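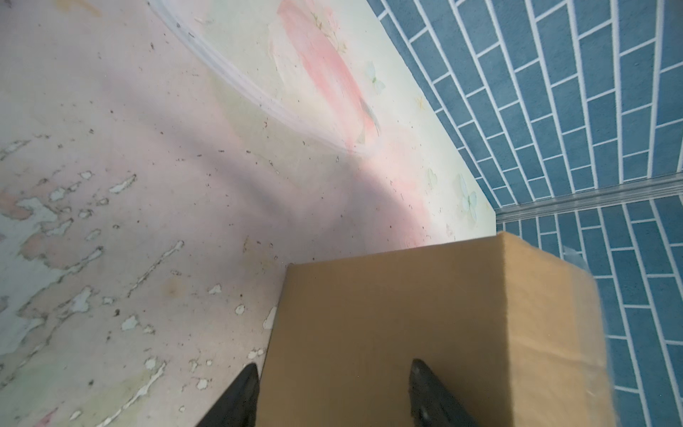

Section 2: First Set-Up of Your Akura Countertop Vacuum Sealer

Welcome to the fun part! Set-up takes one short evening, and by the end of it you'll have your first sealed bag. Please read the cautions before you plug anything in.

Before you start

Pick a flat, dry counter with enough room behind the sealer for the lid to swing all the way up. Leave the vents on the left side clear. If you bought the Tania bag roll holder as well, set it aside for now — it clips on in step 7.

CAUTION: The heating strip gets very hot during sealing and stays hot after the light goes off. Keep fingers away from it whenever the lid is open.

Setting up

1. Peel the clear film off the lid and the control panel.

2. Press both side latches and lift the lid until it stays up by itself.

3. Take out the foam spacer between the upper and lower gaskets. Keep it if you plan to travel with the sealer.

4. Wipe the gaskets and the drip tray with a damp cloth, then dry them well. A single crumb on a gasket can spoil the vacuum, so take your time here.

5. Slide the drip tray in until it clicks.

6. Plug the cord into the back of the sealer first, then into a grounded wall outlet. The power light blinks and then turns solid green.

7. Clip the Tania holder onto the two posts at the back, if you have one. The roll should feed from underneath, with the textured side facing down.

8. Turn the bag dial to match your bags. Use V for Vakum rolls (the ones we love for meat and cheese) and Y for the thinner Yeh pouches.

Note: Other brands of textured bags will usually work on V. Smooth bags will seal, but the sealer can't pull the air out of them.

Your first seal

9. Cut a piece of roll a little longer than your hand. Lay one cut edge across the heating strip, close the lid until both latches click, and press SEAL ONLY. Wait for the beep.

10. Open the lid, let the seam cool, and give it a tug. A good seam is clear and even from side to side. If you see bubbles or gaps, raise the heat one notch and try again.

11. Drop in something dry and forgiving — a handful of walnuts is perfect! Place the open edge inside the vacuum channel, close the lid, and press VAC + SEAL. It's great fun to watch the bag hug every nut.

CAUTION: Don't vacuum liquids. Freeze soups and sauces in a tub first, then bag the block.

Between bags, let the sealer rest with the lid open. If the red light comes on, the strip is too warm, and the buttons won't respond until it cools down.

When you're done

Unplug the sealer and rest the lid down without latching it. Latching it for storage flattens the gaskets over time. The gaskets are rated for roughly 3000 seals, and the replacement set is part number 2954.

Section 3 covers jars and marinating.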